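# Orkau Breakfast Table Set

Data card, revised November 26, 2025.

Orkau is a collection of short records of a light breakfast being laid out on a plain table: toast, a plate, something to drink. It documents the objects and the order of the work. It does not cover stoves, knives or anything that needs a cutting board.

## Contents

- 841 records, one breakfast setting each
- 46 object entries in `objects.csv`
- 11 activity labels in `activities.csv`
- `splits/`, with record lists for training and testing

The number of records was capped at 1000 during planning. Records with missing start or end times were removed before release, and their IDs were not reused. Gaps in the numbering are expected.

## Object groups

| Group | Covers | Notes |
|---|---|---|
| `appliance` | toasters, kettles | one entry per model |
| `plate` | dinner and side plates | color is a separate field |
| `mug` | mugs with a handle | cups without one go in `cup` |
| `bottle` | water and juice bottles | cap color noted where known |
| `bread` | slices, rolls, halves | type is free text |

Bread is entered per slice. A slice keeps its ID from the bag to the plate, including any time spent in the toaster. The `type` field accepts `white`, `whole grain or seeded`, `rye` and `unknown`. Whole-grain and seeded loaves share one value because the crumb alone does not separate them reliably.

## Toast labels

Three labels apply to a slice and a toaster: `insert`, `wait` and `remove`. `insert` ends when the slice is let go. `remove` starts at first contact with the slice and ends when it rests on a plate or on the table. A slice that is held while still partly in the slot is labeled `remove`, whatever its angle.

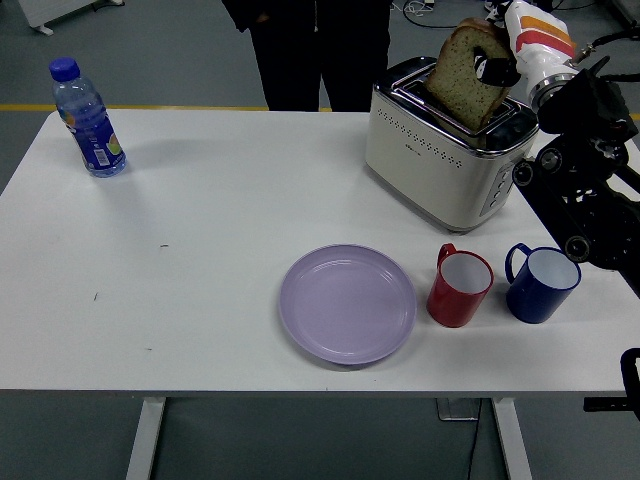

Kamran Amini asked whether a slice that goes back into the slot should count as one removal or two. Two, if the slice was fully clear of the toaster in between. If it never left the slot, the `remove` label is dropped and `wait` is extended over that interval. The rule was added in August – records labeled before then were checked again and corrected.

Browning is not labeled. An earlier draft had a scale for it, but two people working from the same record often disagreed, and dark seeded bread was the main source of error.

## Table layout

Positions are given by zone: back, middle or front, combined with left, center or right. An object standing across two zones takes the one that holds most of its base. Tall objects are placed by the base and never by the top.

Shadows and printed labels are not annotated. Text on packaging is transcribed only when every character can be read; otherwise `label_text` is left empty.

## Known issues

- `mug` and `cup` were mixed in the Wedis subset. Most rows have been fixed.
- Plate colors near the border of purple and gray are inconsistent. Use `color_group` if this matters.
- Zoson records have no `bottle` entries, even where a bottle is mentioned in the notes.

## Changes

- Merged `toast` into `bread`
- Renamed `pull` to `remove`
- Added `cap_color` to the bottle entries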